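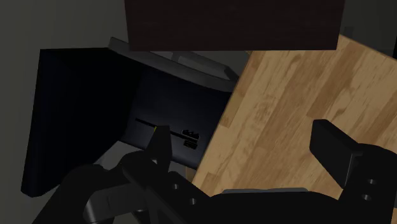 Has the evening bus between Prelholm and Nestby been running as planned?

The service has run on every scheduled evening since it started, apart from four evenings lost to the closure of the river bridge, and it is now being used more than the original bid expected.

Second progress report to the Geddes Fund
Prelholm and Nestby Evening Bus
Submitted 9/16/26

1. Purpose of the grant

The grant supports a bookable evening bus for residents of Prelholm, Nestby and the farms between them. The last ordinary bus leaves Nestby at 17.40. The project was set up so that people without a car could get home from late shifts, evening classes and hospital visits. The vehicle seats 15 and has space for one wheelchair.

2. Use of the service

At the end of the reporting period 586 residents had registered. Of these, 131 were aged 70 or over. The busiest month saw 362 single journeys, most of them on the 18.30 and 21.15 departures from Nestby. The 22.45 departure remains quiet except on Fridays, when it carries kitchen and bar staff.

Demand from the college was slower to grow than expected. Students had been told at enrolment that the bus was for pensioners only, and the wording in the college handbook has now been corrected. Bookings from the college picked up in the following fortnight.

3. Booking

Passengers book by telephone or through the Nutenex website. Telephone booking closes at 16.00 on the day of travel and online booking at 17.00. The difference has caused confusion, and we propose to bring both to 17.00 from December, subject to cover being available on the telephone line.

There were two faults with online booking in the period. The first sent confirmation messages twice. The second, more serious, allowed a full departure to be overbooked by three places. A taxi was provided for the passengers concerned at the project's expense, and the fault has been put right.

4. Staffing

Normunds Vaher took up the post of lead driver at the start of the period. A relief driver has been appointed for Mondays and Tuesdays. Both have completed first aid and wheelchair securing training. Dae-han Song continues as project manager for two and a half days a week.

The post of booking assistant was advertised twice before it was filled. During the gap the project manager answered the telephone line himself, and some planned work on timetable leaflets was put back as a result. 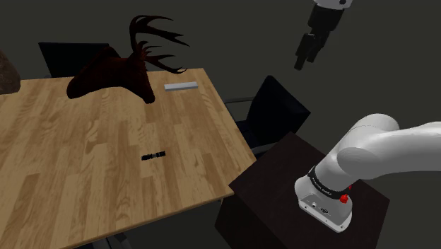
Deer head trophy on a wooden table.

5. Spending

Spending is within budget overall. Fuel costs were higher than forecast while the bridge was shut, as the diversion by the upper road adds nine miles to each round trip. This was offset by the unfilled booking post. Fares were kept at two pounds for adults and one pound for those under 18.

We ask the Fund's agreement to move up to 4,000 pounds from the staffing line to vehicle repairs. The rear step needs replacing before winter and the heater has been unreliable. Two quotations have been obtained and are attached at Appendix B.

6. Matters of concern

The turning place at Nestby surgery is too tight when cars are parked on both sides. The driver has twice had to set passengers down on the main road, where there is no pavement. The surgery has agreed in principle to mark out a clear area – a date for the painting has not yet been given.

Mobile telephone signal is poor on the middle section of the route. Passengers waiting at Mill Lane cannot always receive messages about delays. A printed notice with the office number has been put up in the shelter, and the parish has been asked whether a light could be fitted there.

7. Next period

Work planned for the coming six months is as follows.

Repair of the rear step and heater
Single closing time for bookings
New leaflet, including a large print version
Passenger survey, carried out on board over two weeks
Trial of an earlier Saturday departure at 16.50

The survey results will be sent to the Fund with the third report. Questions on this report should be addressed to Dae-han Song at the project office in Prelholm.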